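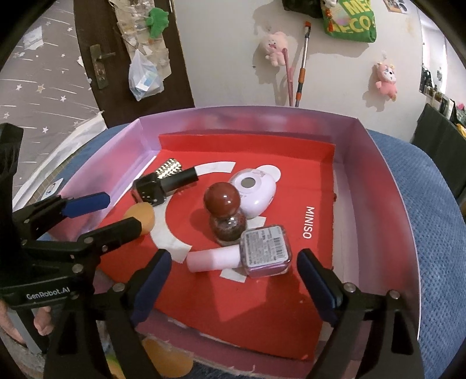

4. Setting up the Skoris label printer and your first stock list

Do section 3 first (account, shop name, tax settings). If the shop name still says "My Shop" go back, it prints on every label and you'll waste half a roll.

What you need on the bench:
Printer, power brick, grey USB cable
One roll of labels. The starter roll in the carton is 280 labels, full rolls are bought separately
Laptop or tablet with Skoris already logged in
Your stock spreadsheet, saved as CSV
Damp cloth, no cleaner

CAUTION: Don't plug in the USB until step 6. Windows will grab the wrong driver and then you're in for a bad afternoon.

4.1 Loading the roll

1. Put the printer somewhere flat with room behind it. Lid needs to swing all the way back.
2. Press both side tabs together and lift. One at a time just bends them.
3. Pull out the foam block and the orange strip under the print head. People miss the strip.
4. Drop the roll in with labels coming off the top, sticky side down. Slide the guides in until they touch the paper. Touch, not squeeze.
5. Feed a hand's width out the front and close the lid. You want a click on both sides.

Note: if the light goes red straight after closing, it's nearly always the guides. Open, loosen, close. If it's still red, see 4.6.

4.2 Connecting

6. Power on first. Wait for the steady green light.
7. In Skoris go to Settings, Hardware, Add printer. Leave that window open.
8. Now plug in the USB. Name comes up as SKR followed by the serial. Click it.
9. Press Calibrate. It'll spit out a couple of blank labels, leave them alone, don't tear while its moving.
10. Press Test. You should get your shop name, a barcode and a border line all the way round.

Border missing on one side — roll is sitting off centre, redo step 4. Border missing top or bottom — label size is wrong in Settings, check the size printed on the core of the roll and pick the match.

Tablet users: no USB. Hold the feed button until the light blinks blue, then pair from inside Skoris, not from the tablet's own Bluetooth screen. If you've already paired it the other way, forget the device and start over.

4.3 Getting the spreadsheet ready

Boring part. Do it properly anyway.

Columns the import needs, in this order:
Code
Name
Category
Price (inc. tax)
Quantity
Supplier

No dollar signs in Price. No blank rows in the middle. No merged cells anywhere, Skoris reads the first and throws the rest away without telling you.

Codes can be letters or numbers or both. Keep them short, long ones make a barcode too fine for cheap scanners. Don't put the colour in the code if you can help it. Put it at the end of the name, so "Gift bag small red" and "Gift bag small blue" sit together when sorted.

Category matters more than you'd think. Labels, sales reports and stocktakes all run off it. Small giftware is where most shops get in a tangle, everything ends up in Misc and then Misc is the whole shop. Pick by where a customer would look for it, not by who you bought it from. Supplier has its own column for that.
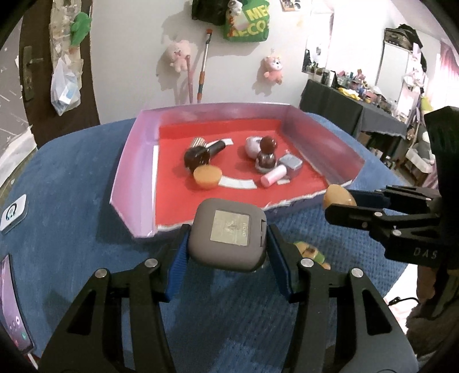

Mỹ Diệp wrote in to ask whether a bundle should get one code or several, because her stocktake came out short every month and she couldn't see why. Her words: "We sell the same thing loose and in a set, and the loose ones keep going negative."

Both. Loose item has its own code, the set has its own code, and you link them under Item, Bundles, Add contents. When the set sells, Skoris takes the loose stock down for you. If you only make a set code the loose count never moves. If you only make loose codes your staff have to scan every piece and they won't.

Do the linking after the import, not before. The CSV can't carry links. (It's been on the wish list since January, still is.)

4.4 Importing

11. Stock, Import, Choose file.
12. Preview shows the top of the file only. Scroll sideways and check Price hasn't landed under Quantity. Very common if there's a comma in an item name.
13. Tick "Stop on error". It's off by default, don't know why.
14. Press Import and leave the tab alone until the bar finishes. Big lists take a while. Phong Hứa's test file was 1,962 lines and it went in clean, but only with the tab left open and the laptop not asleep.
15. Download the report at the end and keep it. Support will ask for it.

CAUTION: Importing the same file twice doubles your quantities. It does not warn you. If the bar stalls, refresh and look at the item count before you try again.

To undo: Stock, Import history, Reverse. Only works on the latest import and only if nothing's been sold off it.

4.5 Printing the first batch

Don't print the whole shop. Pick one small category and do that.

16. Stock, filter by category, Select all.
17. Change Copies from "Match quantity" to two. Scan one off the screen list, one off the bench. If both come up right, go back and print properly.
18. Choose a layout. Price Only, Price and Barcode, or Barcode Only for things you'll tag on the bottom.
19. Print. Let labels come out in a strip and tear at the bar, pulling down toward you.

Sticking them on — flat spot, away from any curve or seam. Round bottles and lids are a pain, use a string tag or put the label on the base. Fabric, knit and anything fluffy, string tag only. On card boxes go for the underside, the adhesive will lift printed card if it's left on over a hot week.

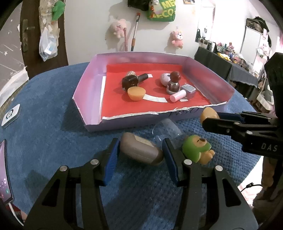

Same goes for anything sold in clear wrap: label the wrap, not the item, and keep it off the fold or the scanner will read half of it and beep at you.

Old price labels come off first. Never stick a new one over the top, scanners can pick up the edge of the old bars and you get somebody else's price.

4.6 If it isn't working

Red light, steady: lid or guides. See 4.1.
Red light, blinking: out of labels, or the end of the roll is still taped to the core.
Green light, nothing prints: wrong printer picked. Settings, Hardware, Default.
Prints faint: print head is dirty. Power off, let it cool, wipe with the damp cloth, dry, power on.
Prints backwards feed then stops: calibrate again (step 9).
Barcode scans but comes up "Unknown item": item was imported but not published. Stock, filter Unpublished, Select all, Publish.
Lilteck scanners only: set them to keyboard mode with the card in the scaner box, then scan the Enter code as well or it'll read and just sit there.

Obsa Sisay handles replacement heads and cables. Have the serial ready, it's on the underside, and your import report if the trouble is with stock and not printing.

Section last changed 12th August. Bundle linking moved out of 4.5 into 4.3, screen names updated to match the new menu. Receipts and the cash drawer are in section 5.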